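Folding wide tops on the bed – file fold or stack?

Rennie_K
Thursday, 20:14
I'm redoing the bedroom wardrobe shelf by shelf and have reached the tops. Trousers are settled: fold in half lengthwise, then in thirds, stack with the heaviest denim at the bottom. The wide, boxy tops are the problem. They have a deep band at the hem in a heavier cloth, and whichever way I fold them the band ends up as a ridge on one side. After 4 of them the pile leans.

Current method is to lay the garment flat on the bed, smooth it from the middle outwards, fold the sides in, then bring the hem up to the neck. Shelf depth is fine. Shelf height is the limit.
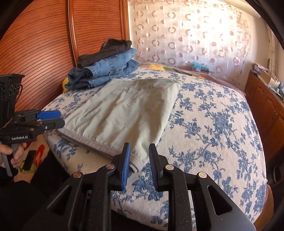
Lirkwood Home Storage Group – Wardrobes and Linen

Sage green one spread out before folding, trousers already stacked up by the wardrobe. The mauve-grey band is the part I mean. Does anyone fold these hem first?

lachlan_b
20:31
Yes, hem first. Turn the band up once by its own width, flatten the seam with the side of your hand, then fold the sides in over it. The bulk then sits inside the fold and is spread across the full width. Bringing the hem up last puts all the thickness at one end.

Also, I would not do this on a bed. A mattress gives under your hands and the sheet moves with the cloth. Use a table.

k_aitken
20:47
Disagree about the table. Most people's tables are too narrow for a top that wide, so the sides hang over and drag. A bed is fine if you tuck the sheet in tightly first.

Agree on hem first. One thing to add: there seem to be more layers under that band at the lower end. If that is a second garment, move it before you start. You can't get a flat fold on top of another hem.

lachlan_b
20:55
An ironing board, then.

k_aitken
20:58
Narrower still.

Rennie_K
21:10
Tried hem first on 3. Better. The ridge has gone from the front edge, but the finished fold is thicker in the middle than before. Would alternating the direction in the pile level it out?

lachlan_b
21:22
Alternating only helps when the bulk is at one end. Yours is now central, so it will do nothing. Go down to two folds and accept a larger rectangle.

zikine_shelf
21:40
Or stop stacking. I file mine upright in a Truvetti box, 20 cm deep, and thickness stops mattering. You can see every colour as well. Denim stays in a pile because it holds its own shape.

k_aitken
21:49
Upright works for jersey. Anything slippery slumps as soon as you take one out. What is the fabric, Rennie?

Rennie_K
22:05
Light, creases easily, label washed out. I'll try two folds on the shelf and one box for the rest – will measure the pile heights at the weekend.

Kirstin, the sheet is now tucked in.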